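Storing salt and spices: jars or original shakers?

lmalinowski
4/17/23
Sorting the condiments this week. Salt in tall jars with metal lids, ground spices left in the short flip-top shakers. Sauce bottle goes in the wire basket.

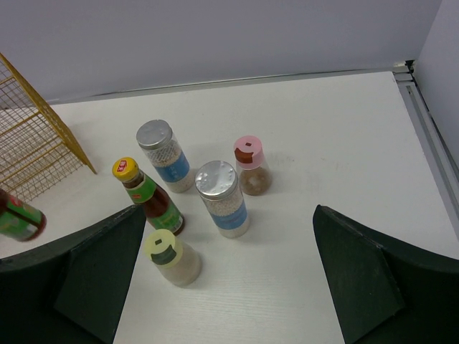

Shelf clearance is 14 cm, so the jars have to stay on the counter.

Roman_D
Metal lids and salt corrode. Use plastic.

lmalinowski
Not in 15 months here - dry kitchen.

sevim788
Roman is right near a stove. Flip-tops leak air too, I'd decant the spices.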